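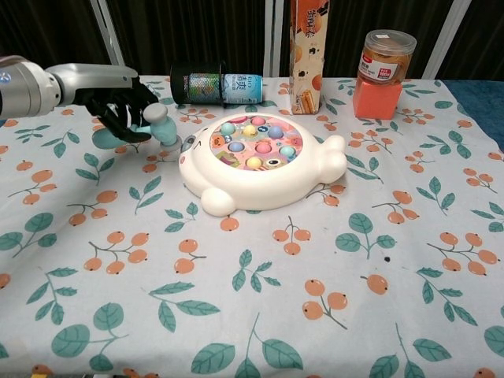 A toy hammer and a whack-a-mole game on the table.

August
By the Drivlow fitting room team, Toledo

Speaker notes: Writing fit notes for winter coats

Opening (take your time, people will still be finding seats)

Good morning, everybody, and thank you for coming out to hear somebody talk about coat sleeves before the first coffee has worn off. I know it's August and the last thing any of you wants to think about is quilted lining, but this is when the fall pages get written, and if we wait until the first cold week we'll all be typing them up in a panic between customers (I have done this, more than one year running, and it shows on the page).

A little about the store for anyone who hasn't been in. Drivlow is a small place in Toledo, two floors, coats and jackets upstairs and everything else downstairs. We sell online too, and that side has grown enough that the stairs are now mostly a place to stack boxes. I write most of our product pages. I am not a trained writer, and before this I pinned hems, so what I have to offer this morning is mostly what I learned from reading the little slips people put in the box when a coat comes back.

Where the talk came from

Last winter we kept every return slip for outerwear. We used to type the reason into Lakero, the returns program, and throw the paper out, but the menu in Lakero only lets you pick "too small," "too large," "damaged" or "other," and the handwriting on the slips was so much more interesting. By the end of the season we had some 335 of them in a hatbox. I took them home and read them at the kitchen table over a couple of evenings.

(Pause here. Someone always asks whether we still have the hatbox. We do.)

Most of them said "too small" or "too large," as you'd guess. But so many had a second line, and that second line was where I started learning something. "Too small with a sweater." "Too small across the back when I drive." "Too large in the neck, wind gets in." "Fits fine standing up." I loved that last one. It came with a long belted coat, and once I'd tried the same coat sitting down I knew just what she meant — the belt rides up and the whole front puffs out like a pillow.

None of that was on our pages. We had the chest measurement and the length, the fabric, and a sentence from me about crisp mornings.

Read the old page aloud

This is the copy I had up for the Brelier short jacket, the fuzzy one with the stand collar. Read it slowly and let them laugh:

"Snuggle up in the Brelier, a soft and cozy must-have for chilly days. Plush faux fur, roomy pockets and an easy shape make this your new favorite layer. Runs true to size."

I'm fond of it in a way. But look at "runs true to size." True to what? I put those words on nearly every page because the maker's sheet said so, and I had never once gone upstairs and put the jacket on over a sweatshirt. When I finally did, I could zip it, but I couldn't comfortably reach the top shelf in the stockroom. The pile on the inside of the sleeve takes up a surprising amount of room. A customer in a thin shirt would be perfectly happy, and a customer in a hoodie would be mailing it back by the weekend.

The new page

Read this one at the same pace:

"The Brelier is a short, fuzzy jacket with a stand collar and a full zip. The faux fur lines the sleeves as well as the body, so it feels snug through the upper arm. Over a T-shirt or thin knit, take your usual size. Over a hoodie or thick sweater, go up one. The hem sits at the hip bone on most people and will show a longer shirt underneath. Pockets are deep enough for a phone and gloves together."

It's longer, yes. I was worried about that, and my sister-stores were worried for me. But people who are about to spend coat money will read a paragraph about a coat, and I've had customers come in with the page open on their phones, pointing at the line about the hoodie.

How we try things on now

Please don't picture anything fancy. We take each new coat in a middle size, and whoever on staff is nearest that size wears it for part of a shift. We ask them to put it on over a thin layer first and then over a thick one. They sit down in it, they reach up for something, and they pretend to drive, which means sitting on the stockroom stool with both arms out in front, steering. Then they write down whatever they noticed, in their own words, before they've had a chance to look at the maker's sheet.

The whole thing takes under 3 hours for a typical week's delivery, and most of that is just somebody wearing a coat while doing their regular job. (Do mention that the upstairs gets very warm in August. We run the fan.)

I try to keep the wearer's own words when I write the page. If somebody writes "scratchy at the back of the neck where the tag is," I don't turn it into "light texture at the collar." I write that the tag is scratchy and can be snipped off. A customer wrote back about that one to say she'd had her scissors out before she even tried it on!

Words I've stopped using

You may want to put this up on the slide, or just talk through it. I've stopped writing "oversized" by itself, as it could mean wide shoulders, long sleeves or a big body, and those are very different coats. I say where the extra room is. I've stopped writing "warm," too, at least on its own. I'll say there's a lining, or that there isn't, and whether the cuffs close up, and whether the collar reaches the chin when it's zipped. "Classic" I still use now and then when I'm tired.

With color I try to say what it looks like by a window and what it looks like under store lights. We had an olive coat last winter that went quite brown indoors, and a good stack of slips said so. I wish I'd believed the first one.

A word about makers

You might worry, as I did, that the people who make the coats won't care for a page that says the arms are snug. My advice is to send them the notes before you post. We did that with the Brelier, and they wrote back very nicely and asked whether we'd send notes on their long one as well. If a maker does object, at least you've found out what the disagreement is before a customer finds it for you.

Things that went badly

I'd like to be fair about this part. We wrote far too much on a few pages, and the one for the long parka ended up reading like a letter to my aunt. We also let the same two people do all the trying on for the first month, and they're both tall, so every sleeve note was off for half our customers. We rotate now. And I still haven't worked out a good way to write about children's coats, where the person reading and the person wearing are hardly ever in agreement. If anyone here has one, please come find me at the break.

Hands-on part

There should be a rack by the side door with coats on it. Ask people to pair up, one wearing and one writing. Give them 2 minutes over a thin layer, then hand around the thick sweaters and let them go again. Ask for one sentence per coat that a shopper couldn't get from a size chart. Read a handful out loud. Don't correct them — the clumsy ones are usually the most useful, and people get shy if you tidy up after them.

If time is short, skip the color bit and keep the rack. Leave the hangers facing the same way when we finish, please, the afternoon session needs them.

Questions, and the handout with both Brelier pages is on the chair nearest the door.

Contact the Drivlow fitting room team through the front desk | © Drivlow, Toledo | Back to top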